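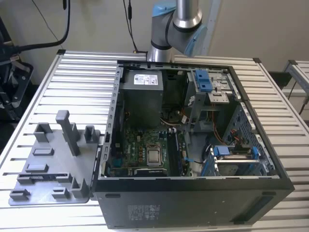

Report on a visit to the Nestance book production open day

Members of the Ovari Writers' Circle attended the open day held by Nestance, the short-run book printer, on October 29, 2020. The visit was arranged by Catinca Avram, our events secretary, for members preparing to publish a first novel. Numbers were limited and the party was divided into two groups, with masks worn throughout.

The morning began in the pre-press office, where Yoon-hee Jang explained how a manuscript is checked before printing. Most delays arise from covers. Authors often supply artwork sized for a screen, and the spine width is guessed before the final page count is known. Members were advised to settle the text first and to ask for the spine measurement in writing.

The group then moved to the print hall. A novel of 544 pages was being bound during our visit, and we were shown the folded sections, the glued spine and the trimmed block. The hall was loud, and those at the back had difficulty hearing the guide. A second explanation was kindly given in the corridor.

After lunch there was a talk on posters, bookmarks and other printed matter for promotion. Samples were passed round from Plirex, a small press that orders its posters and its books together so that the colours agree. Several members thought the heavier matt paper worth the extra cost - others preferred to spend the money on review copies. It was suggested that a poster should carry the title, the author's name and one line of text at most. Two of our members had brought drafts with a full synopsis on them and received frank but useful comments.

Questions at the close were mainly about quantities. Nestance will accept orders from 23 copies upwards, and the price per copy falls at 105. Proof copies are charged separately and take longer in August, when the bindery runs with fewer staff.

The Circle thanks Nestance for its hospitality. Members who would like the paper sample book may borrow it from Catinca Avram. It should be returned before the next meeting, when the poster drafts will be looked at again.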